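Why I stopped trusting my validation score

17/06/2018

For the last weeks I was working on a small classifier in my free time, and I want to write down one mistake I made, mostly so that I don't make it again. It concerns how to split the data before training. I knew the theory from a course and still I did it wrong.

The task is simple to explain. I have 413 recordings of short spoken commands in Swedish and Turkish, and the model must say which language it is. The recordings came from two places. One part was made by my friends in Flundville, and the other part I got from Karabulut, the small language school where I took evening lessons last November. I cut each recording to the same length and computed spectrograms with Trilel, a little library I like for its clear documentation.

Then I shuffled everything and put a part aside for validation. The first model was a logistic regression and it was already very good. The second was a small convolutional network and it was almost perfect. I was proud, and I sent the results to Folke Holmgren, who was my colleague for some years and who reads my code with more patience than I do. He wrote back one line: "How many speakers?"

I had to look. There were only 185 recordings from people who appear once. All the other recordings came from 9 speakers who had recorded many commands each. So after my shuffle the same voice was sitting in the training part and in the validation part. The network could learn the voice, or even the microphone, and then recognize it again. It did not need to learn much about the language.

The repair was not difficult. I gave every recording a speaker number and made the split by speaker, so that one person is always on one side only. After that the score of the network fell a lot, and the logistic regression was suddenly the better model of the two. This was a sad evening for me, but the new number is at least a number I can explain.

There is a second problem which I have not solved. The school recordings are mostly Turkish and were made in a room with an echo, and my friends recorded mostly Swedish at home. The echo tells the language almost as well as the words do. Splitting by speaker does not help here. I tried to add artificial echo to all recordings and it helped a little - I will write about it when I have run it more than once.

Some small notes from the work:

I train on Dridora, which is the name of my old desktop computer. It has no good graphics card, so I keep the networks small.

I fix the random seed and I also run with other seeds. With so few speakers the score jumps up and down depending on who lands in the validation part.

I keep a third group of speakers that I don't look at. It is painful with little data, but I already changed too many settings while looking at the validation score.

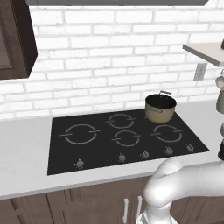 Is cross-validation enough to avoid this kind of mistake?

Only if the folds are made by speaker. With ordinary random folds the same voice will be in several folds, and the average score will be too high in the same way as with one random split.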